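2021年9月23日 作業ノート

朝イチで机まわり。グレーの敷き地、粘着ローラーで2往復。糸くずまだ少し残るが今日はこれで可。カーテンは閉めたまま使う。午後になると西日で色の見え方が変わるため(1月はここまで差が出なかった、と前のノートにあり)。

フォームキューブの件。Tivelから届いた分を開封、箱の表記は635個入り。全部は出さない。とりあえず色ごとに小袋へ分けて棚の二段目。袋のラベルは手書き、あとで打ち直すこと。届いたばかりの袋はにおいが強い。窓側で一晩置いたほうがよさそう。

色の区別メモ:
・オレンジと赤、照明しだいでかなり近い。側面が影に入るともう赤に見える。記録係が迷うので、混ぜて使う日は先に見本を並べて確認
・水色と青は問題なし
・紫は暗いところで沈む。グレーの上だとぎりぎり
・ピンクは薄い。もう少し濃いロットがあるかLoretbergに問い合わせ → まだ返事なし

敷き地は今のグレーで続行。白い板だと照り返しがきつくて、薄い色の角が飛ぶ。黒は試したが糸くずが目立ちすぎて毎回掃除になる。やめ。

片付けのほう。青いビンを机の右寄りに置いて、散らしたキューブをそこへ戻していく、だけの作業。置き場所は前回と同じ、奥の縁に寄せる。手前に置くと腕が当たってずれる。養生テープで角の位置に印をつけておいたが、剥がれかけてるので次回貼り直し。 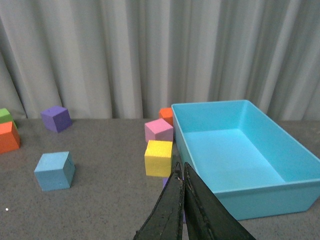
ビン左側のキューブ。オレンジがピンクの陰、ビンの壁ぎわ。

壁ぎわに寄ったものが毎回めんどう。指が入らず、先に手前のをどけてからになる。順番を決めておくほうが早いか、手近なものから拾うほうが早いか、意見が割れたまま。今日は両方やった。22回分を記録、うち2回は途中で電話が入ったので除外。表は共有フォルダのPillaiの下。ファイル名に日付入れ忘れた、あとで直しす。

時間のばらつき。いちばん長くかかった回で41秒。床に一個落として拾いに行った分も含む。落下分を別欄にするかどうか要相談。自分は別にしたい派。落としたのは「失敗」ではなく「中断」と書いておいた。ことばの統一もまだ。

散らし方について。手で適当にまくと、どうしても左に寄る癖がある(右利きのせい?)。箱からざっとあけると今度は固まりになる。間をとって、両手ですくって少し高いところから落とすやり方に変更。転がりは増えるけど見た目の偏りは減った気がする。数字はまだ取っていない。

フォームの傷み。角が欠けてきたものがいくつか、爪のあとが残ってるのもある。使えなくはないが、見本用には回さないこと。欠けたものは透明の袋へ、捨てずに保管。水拭きは乾くまで長いので避ける。ほこりは軽くはたくか、ローラーを弱くあてる程度で。強くやると表面がけば立つ。さっき一個やってしまった。

ビンについて。今の青は深さがちょうどいいが、影が濃くて底の紫が見つけにくい。Zastidarのカタログに同じ寸法で薄い色のがある。値段は聞いていない。買うなら二つ、一つは予備で棚に。色を変えたら前の記録と比べにくくなる、という話も出た。たしかに。当面は青のまま、新しいのは別の日にまとめて試す形で。

カーテンの裾、机の奥の縁にかかりそうなところまで来る。ひだの深いところが影になって、奥のキューブを見落としやすい。クリップで留めてみたが布が引っぱられて変なしわが出た。外した。長さを詰めるのは勝手にやらないほうがいいと思う、部屋の備品なので。

残り作業
・テープ貼り直し
・ラベル打ち直し
・ローラーの替え芯、在庫なし。注文
・ファイル名
・棚の二段目、袋が前にせり出してるので奥へ詰める
・落下欄の件、次の打ち合わせで

最後にキューブを全部ビンから出し、色分けして袋に戻して終了。水色の袋だけ口が閉まらない。輪ゴムで仮留め。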